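Henetdale Water Abstraction Bill: Clause and Amendment Dataset

Version 3, released 6 October 2019

Summary

This dataset holds the text of the Henetdale Water Abstraction Bill at each stage of its passage, together with the amendments proposed to it and the recorded outcome of each one. It covers the bill as introduced, as reported from the resources panel, and as passed. Explanatory notes are included where the assembly published them.

The files are meant for people who study how draft law changes between stages. They are not a source of legal advice. The printed act is the only authoritative text.

Contents

bills/ — one plain text file per stage, with clause numbers kept at the start of each line
amendments.csv — one row per amendment
sponsors.csv — one row per sponsoring member, with district and term
notes/ — explanatory notes, matched to clauses by number
crosswalk.csv — maps clause numbers in one stage to clause numbers in the next
aux/ — files kept from earlier packaging, not needed for analysis

Fields in amendments.csv

amend_id: Unique within the dataset. Built from the stage code and the order paper number.
stage: intro, panel or final.
clause_from: Clause number the amendment refers to, as numbered at that stage.
clause_to: Clause number after renumbering. Empty if the clause was removed.
action: insert, delete, replace or move. An amendment that does more than one of these is split across rows that share an amend_id and differ in part_no.
sponsor_id: Key into sponsors.csv. Joint amendments list the first named sponsor only; the rest are in co_sponsors, separated by semicolons.
outcome: agreed, rejected, withdrawn or not called.
text_old, text_new: Wording before and after. Line breaks are replaced by a single space.

Sources and method

The text was taken from order papers and from the bound record held in the Irkdale reading room. Papers from the panel stage exist only in print. They were scanned, run through text recognition, and corrected by hand. Bhavana Shetty and Uriel Aguirre each corrected the full set separately. Vimala Joseph settled the places where the two versions differed.

Clause matching was done with the Rikance aligner and then checked by eye. The aligner handles simple renumbering well. It does poorly on Part 5, where the metering clauses were merged and later split again, so every row for that part was matched by hand.

Outcomes come from the voting record. Where an amendment was agreed without a vote, the outcome is taken from the minutes and the field vote_recorded is set to 0.

Known problems

The schedule of fees was replaced as a whole at the panel stage. It is stored as one replace row, so counts of changed lines will understate the amount of change in it.

Clause 18 (transfer of drilling permits) appears twice in the panel print with slightly different wording. The second version is used, following the erratum slip. The first is kept in notes/.

Oral amendments are included only if the clerk wrote them into the minutes. Those moved in June are the least complete, as the minutes for two sittings that month were never bound. 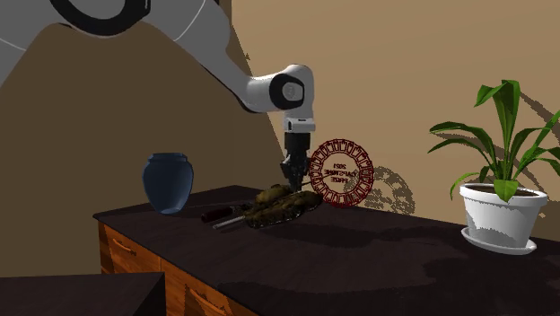 Member names are spelled as in the sponsors' register, which does not always agree with the order papers. Joins should be made on sponsor_id and never on name.

Changes since version 2

Corrected the clause_to value in 12 rows of the final stage.
Added vote_recorded.
Moved the definitions of "aquifer" and "license holder" out of notes/ and into the bill text, where they belong.
Changed file encoding to UTF-8 throughout. Version 2 had a mix, which broke the accented letters in place names.

Loading

The CSV files use commas, double quotes around text fields, and a header row. Read clause numbers as text — values such as 7A and 7AA are common, and some spreadsheet programs will turn 3-5 into a date. Empty cells mean not applicable. Missing values are written NA.

License and citation

The bill text is in the public domain in Henetdale. The crosswalk and the coding of amendments may be reused with credit. Please cite as: Murthy, A., Shetty, B., Joseph, V. and Aguirre, U., Henetdale Water Abstraction Bill: Clause and Amendment Dataset, version 3, Sastry Legislative Archive.

Contact

Corrections go to Anitha Murthy at the Sastry Legislative Archive. Give the amend_id and, if possible, the page of the order paper. Requests to see the original scans should be sent to Yamuna Alva at the same address.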